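The Trade-In

The Gamier had 124 thousand miles on it and a dent in the rear door that Bouchra Benmoussa had stopped seeing years ago. She parked it at the end of the row at Stöcker Motors in Candiddale, next to the new ones, and took her folder out of the glove box.

Ilse Ruppert came out with a clipboard. She walked around the car once and opened the driver's door.

"You kept the service records?"

"All of them."

Ilse read the first few pages standing up. Then she started the engine, listened, and shut it off.

"I can do 743," she said.

"The ad says 500 extra for any trade."

"That's with the 500."

Bouchra put her hand on the roof. The paint was warm. She had driven her mother to the hospital in this car, and driven home from there alone in October with the radio off. 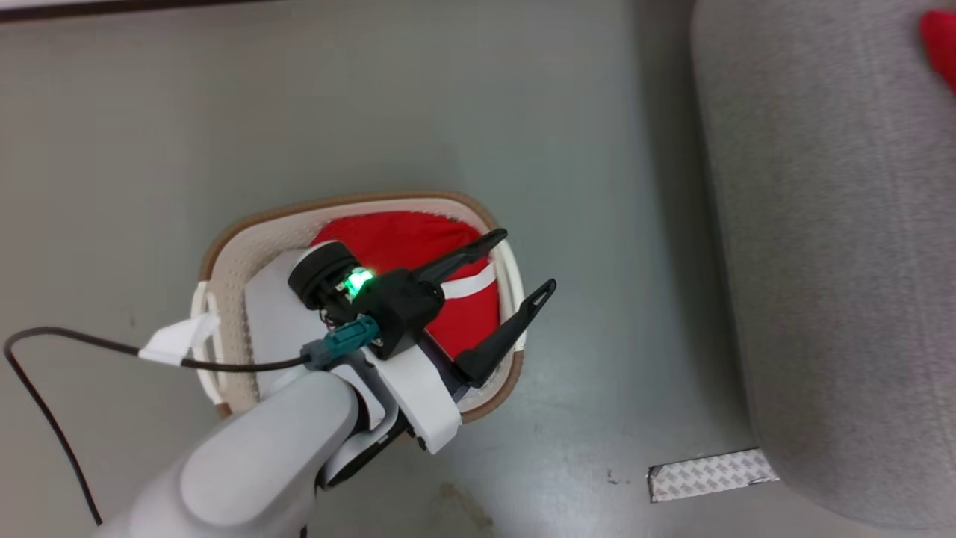 Red fabric in a woven basket.

They went inside and sat at Ilse's desk. The car Bouchra wanted was a Plidurix, gray, two years old, with heated seats. She had sat in it twice already. Ilse turned the monitor so they could both read the payment schedule.

"What happens to mine?" Bouchra asked.

"Auction, if it goes. Otherwise parts."

"Which do you think?"

Ilse looked out at the lot. "Parts."

Bouchra read the schedule again. The payment was more than she had planned on, and it ran for five years. In five years her son would be old enough to drive.

"Could you come up any?" she asked.

Ilse typed something, waited, and typed again. "I can add 75. I'd have to take the floor mats out of the deal."

"I have floor mats."

"They won't fit."
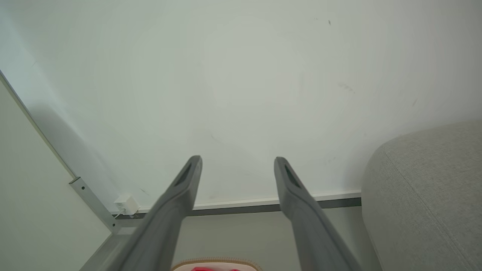 A large, flat white surface with a gap in front of it.

Bouchra closed the folder. She thanked Ilse and asked for her key back. Ilse slid it across the desk with a business card under it.

"The offer's good through the end of the month," Ilse said.

The Gamier started on the second try. Bouchra let a truck go by, pulled out onto the road, and stopped at the first gas station to fill the tank.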